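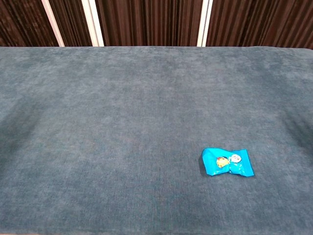

A wrapped candy on a cloth-covered table.

Kondard Strips to Be Collected in One Book

March 3, 2020

A small press in Irar will publish the complete run of Kondard, the weekly comic strip that appeared in the Vokano student paper for almost 40 months.

The book has 296 pages and is due out in August. It holds every strip by Teodor Domański, along with five longer stories that were sold separately as stapled booklets at the campus bookstore. Two of those have been out of print since their first run.

Kondard follows a night bus driver who delivers lost packages after his shift ends. Domański drew it in ink on the backs of course handouts, and some of the printed text shows through in the early strips. The publisher, Gajewski, decided to leave it that way.

"We cleaned up the coffee rings and straightened the borders," said Velimir Stoyanova, who edited the collection. "The handouts stay. Readers have been trying to work out which classes they came from for years."

Most of the strips were scanned from the original art. Another 19 had to be taken from old copies of the paper after the originals were lost in a move, and these are marked in the back of the book. The color pages from the holiday issues will be printed in color for the first time since they ran.

Domański has drawn a new cover and written short notes for each chapter. He said he has no plans to bring the strip back.

The collection will be sold in paperback only. Gajewski is taking advance orders by mail and at its shop in Irar.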